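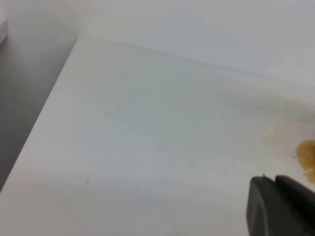
The white paint question, again

Every February the mailbag fills up with people who have bought the new miracle white, and this year it is two of them. Hirkow says its new interior paint covers any color in one coat. Voleck says the same, and adds that its version "bounces light into dark corners." I have been painting rooms for money long enough to have heard both claims before, usually from companies that are no longer around.

Let's start with one coat. The Hirkow can says 159 square feet to the quart, which sounds generous until you read the small type on the back, where it turns out that figure is for a smooth, sealed wall that is already white. If your wall is smooth, sealed and already white, I have a cheaper suggestion. Over the mustard yellow in my back hallway I needed two coats and then a third around the light switches. My roller was fine. The roller is always blamed.

As for bouncing light, all white paint does that. Voleck gives no number I could compare with anything else on the shelf, and when I wrote to ask for one I got a brochure. It had a nice sofa on it.

Lyle Halvorsen disagrees with me and asked for equal time, so he gets a paragraph. He did his daughter's apartment with Voleck, 800 square feet with low ceilings, and swears the place looks bigger. He also took down the drapes and washed the windows that same Saturday. I leave you to weigh the evidence.

What does seem to matter is undertone. Mirjam Schwaiger brought 11 sample cards to the last meeting, all sold as plain white, and under the hall lights one went pink and a couple went the color of skim milk. Anyone who picks a white in the store is guessing. Paint a piece of poster board, move it from wall to wall, and look at it in the morning and again after dinner, with the lamps on. Keep it away from the old color while you look – yellow next to it will make almost any white seem blue.

Both cans cost $4 more than the plain stuff I normally buy. For that money I would want the hallway done in one coat, light switches included. Mirjam is bringing the cards back next month if you want to see them, and Lyle says he'll bring photos of the apartment.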